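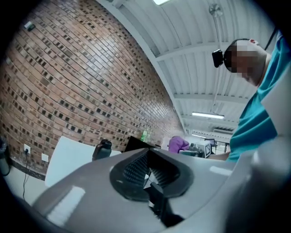

Villca VP10 Snack Pouch Packer

The VP10 is a semi-automatic pouch packing machine for small and mid-size snack makers. It fills and seals ready-made pouches of chips, nuts, popcorn, trail mix and hard candy. One operator can run it from a standing position at the control panel.

Colow builds the VP10 at its Purnbridge plant and sells it under the Villca name. It replaces the VP8, which went out of production in March. Pouch clamps and sealing bars from the VP8 fit the new machine. Hoppers do not.

How it works

The operator loads a stack of flat pouches into the magazine. Suction cups open each pouch, the weigh head drops the product, and the sealing bar closes the top. Rejected pouches go to a tray on the left side and can be opened and refilled by hand.

Recipes are stored by product name. Changing from one pouch width to another takes a single hex key, supplied with the machine. Run a few empty pouches after every width change to check that the seal is straight.

Specifications

Pouch types: flat, stand-up, stand-up with zipper
Weigh head: single, stainless steel
Smallest fill: 10 g
Largest fill: 389 g
Hopper capacity: 89 liters
Daily output: around 3,000 pouches, depending on product and fill weight
Power: single phase
Compressed air: required, not included

In the box

Packer with weigh head and hopper
Pouch magazine
Reject tray
Hex key
Spare sealing bar cover
Printed manual

Options

Date coder
Gas flush kit for nuts and other products that go stale quickly
Dust cover for seasoned chips
Wheeled base

The gas flush kit has to be ordered with the machine. It can't be added later. The other options can be fitted on site.

Cleaning

The hopper and chute lift off without tools and can be washed in a sink. Wipe the sealing bar with a dry cloth once it has cooled. Do not hose down the cabinet.

Not suitable for

Sticky products such as fruit leather or soft caramel, powders, and anything frozen. For powders, see the Villca auger fillers.

Ordering and delivery

Machines are built to order and ship on a pallet from Purnbridge. Buyers in the Plevthorpe area can collect from the Colow parts counter. Send a sample of your product and a few of your pouches with the order so the weigh head can be set up before shipping.

Page updated 2020-07-09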